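Vernitbridge parcel hall gets its belt, minus the ribbon

The new sorting room at the Vernitbridge parcel hall opened in August, nine months after it was first promised and one month after the cake was ordered.

At the centre of it is a long green conveyor belt, which replaces a row of trestle tables and a great deal of walking. Rampersad, the local firm that fitted out the room, also put up the white wall panels behind it. The old wall was a mustard colour that staff had learned to live with.

The hall handled 1,853 parcels in its busiest week last year, most of them bound for farms out past Rirnia and all of them carried by hand from one end of the building to the other. Manager Flora Hepburn said the walk had kept everyone fit and nobody cheerful.
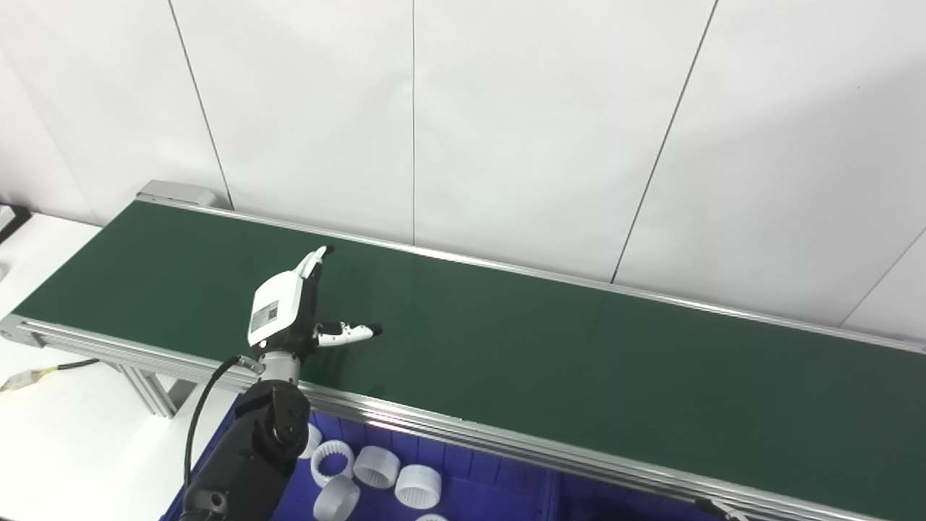

Hepburn had asked for a belt in grey, to match the floor. The supplier, Runel, offered green straight away or grey by Christmas. "I've come around to green," she said. "It looks like a very long billiard table, and people have stopped putting their coffee on things."

Council put up part of the money after a petition drew 319 signatures, a respectable effort in a town of around 800, although one resident is understood to have signed in the belief that it concerned the swimming pool.

Neighbours who were worried about noise have been invited to come and listen for themselves. Two have taken up the offer so far, and one stayed for lunch.

Counter hours are unchanged. Parcels can be picked up until 5:30 p.m., and the bell at the side door still has to be pushed twice.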